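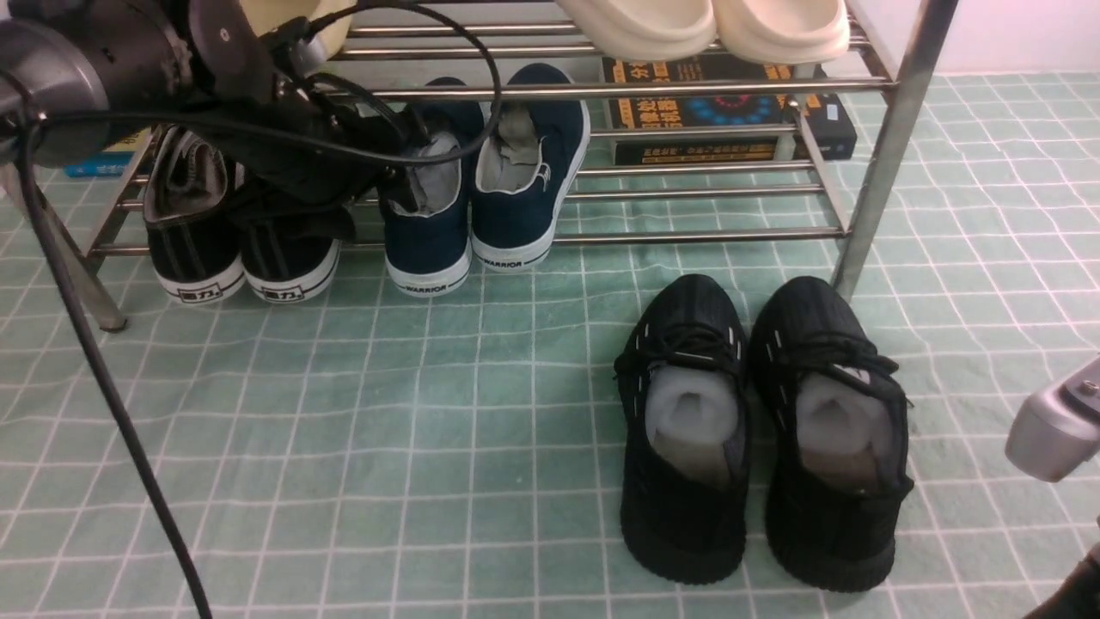
How to Enter a Political Cartoon in an Open Call

4 min read
12 shares

Open calls for political cartoons go out every spring, and most of them ask for the same few things. The steps below follow the Albridge Open Call, which takes entries through May, but they work for most others with small changes.

1. Read the rules twice

Look for the theme, the file size and the rights clause. Albridge asks for the right to show your drawing and print it in the catalog. If a call asks for full ownership of the work, write and ask whether that can be changed before you send anything.

2. Pick one drawing

Choose a cartoon that makes its point without a long caption. Jurors may come from several countries, and local puns get lost. Show it to a person who doesn't follow the news where you live and ask what it says. If they can't tell you, pick another.

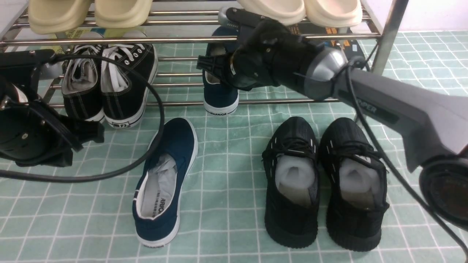 Labels are the usual weak spot in a political cartoon. Write the name of a minister or a ministry on every figure and the drawing turns into a chart. Try an ordinary object in place of the label. A shoe rack with two pairs of chunky slides side by side on the top tier, one beige and one cream, could stand for two parties that hardly differ -- the reader needs one small word on each pair at most. Keep the lettering large enough to read on a phone.

3. Scan and save

Scan line work at 900 dpi if your scanner allows it, then save a smaller copy for upload. The Albridge form rejects files over 30 MB. Clean up stray pencil marks, but leave the paper edge out of the crop.

4. Write the statement

You get 200 words. Say what event the cartoon answers, where it first ran, and whether it was ever pulled or censored. Leave out your full career -- there is a separate box for that, limited to 100 words.

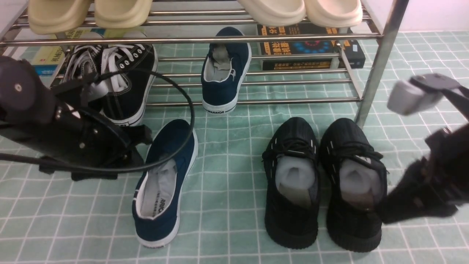

5. Decide on a name

Pen names are accepted. If publishing under your own name could put you at risk, tick the box on the second page and use a separate email address. Check the file properties too, as many drawing programs save the user name there.

6. Send it and keep the receipt

Upload the file, wait for the confirmation number and save it with your original scan. Late entries are not read.

3 comments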